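I own one shirt I'd grab in a fire, and it's a rust-red long-sleeved thing I bought for four dollars at a church sale in April. It has outlived two nicer shirts, a fleece, and a raincoat I was told would last me the rest of my life. I wear it to paint, to cook, to haul boxes, to sit on the porch when the mosquitoes are out. I'm going to spend this whole column defending the long-sleeved work shirt, so if you're a T-shirt person, settle in (or go read the tomato column, it's very good this week).

It started with an argument at my cousin's moving party. You know the kind, where the host promises pizza and then it's two in the afternoon and you're holding one end of a dresser and there is no pizza. It was hot. Rocío Iturra, who I've known since we both waited tables, looked me up and down and said, "You're going to faint in that." She was in a tank top. By the time we finished the van she had a scrape from elbow to wrist from the side of a bookcase, and I had a slightly dirty sleeve.

I did bring this up. I brought it up several times!

She says a scrape heals in a week and being sweaty all day is a choice, and fine, that's a fair point, and she made it while eating the last slice when the pizza did show up. But I don't buy the idea that long sleeves are automatically hotter. My grandmother gardened in long sleeves all her life, in the kind of heat where the hose water comes out hot enough to make tea. Loose cotton with a bit of air moving under it is pretty comfortable. What's miserable is tight cotton, or anything with stretch in it, or one of those "performance" tops that feels like being shrink-wrapped the minute you stop moving.

And a sleeve does so many jobs. It's a pot holder in a pinch (don't tell anyone who taught me to cook). It wipes your forehead. It keeps the insulation from itching when you're up in the attic looking for the Christmas stand. You can roll it up when you do dishes and roll it back down when you take the trash out. Try rolling a T-shirt down. 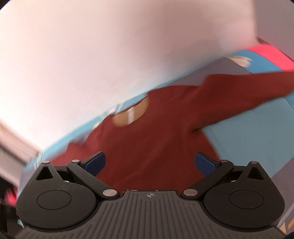

Now, color. I feel strongly about this too. People think work clothes should be gray or navy so they don't show dirt, and I'm here to tell you that navy shows everything. Flour, dust, drywall, cat. Gray shows water, so every time you wash a pan you look like you fell in a lake. White is for people with a laundry service. Rust red, though! Rust red hides coffee and clay and tomato sauce and, yes, rust. It's already the color of most of the things you're going to spill on it. The only thing that's ever beaten mine is bleach, and that was a fight I picked.

There's another good thing about a strong color, and it's that people can find you. When we were moving my cousin out, there were so many of us going up and down those stairs that I lost track of who was who, and three separate times someone yelled "give it to the red shirt" and a lamp came my way. I was weirdly proud of it. Nobody yells "give it to the gray shirt." That person carries whatever's left over at the end.

My neighbor Lanying Tian thinks I've got this all backward, and she's worth listening to because she sewed uniforms for eighteen years and can tell you what's wrong with your cuffs from across the street. Her view is that the color and the length don't matter half as much as the shoulder. If the shoulder seam sits too far in, the whole shirt rides up when you reach for a shelf, and you spend the day tugging the hem down. I went home and reached for the top shelf in everything I own. She's right, and I hate it. I've now got a pile of shirts I can't unsee.

She also thinks I should stop buying shirts at church sales, but we're not going to agree on that one.

Let me say something about the price, because I got two emails last time I wrote about clothes telling me that cheap is wasteful. I did go and try the expensive version. There's a shop downtown that carries Hendeck, and they had a long-sleeved work shirt for $120, with a little pencil slot on the chest and a tag explaining the history of the pencil slot. It was a lovely shirt. I stood there in the fitting room and lifted my arms (shoulder: excellent) and I knew I would never once kneel on a wet lawn in it. I'd be careful, and careful is the enemy of getting the gutters done. I'd own a work shirt and then need another shirt to wear while I worked.

So I put it back, and I bought a pair of socks so the kid at the register wouldn't think I'd come in for the air conditioning, which I partly had.

I know some of you love your good gear and take care of it and hand it down, and I respect that. Chunhua Li wrote to me about a canvas jacket she's patched at both elbows and relined with an old curtain, and I read that email out loud at dinner. But look at what she's describing. She's attached to it because she's used it hard and fixed it, and the fixing is the part that cost her something. You could do that with my four-dollar shirt. I've replaced a button on mine with one that doesn't match, and I sewed up the left cuff with green thread because green was on the machine, and I like it better every time.

My rules for a work shirt, since I've been asked:

- Long sleeves, loose enough to push past the elbow
- Cotton, or mostly cotton
- A color you'd spill
- Lanying's shoulder test, done in the store, with people watching

Pockets I can take or leave. I lean over too much. I have lost pens, screws, a grocery list and half a granola bar out of a chest pocket, the last one into a can of primer.

Rocío, by the way, has another move coming up, her own this time, third floor, and she's asked me to come help. She's promised the pizza will be there before the boxes are. I told her I'd be in the red shirt. She told me she'd found something with sleeves in the back of her closet, and I have been very mature about it, and only called my sister.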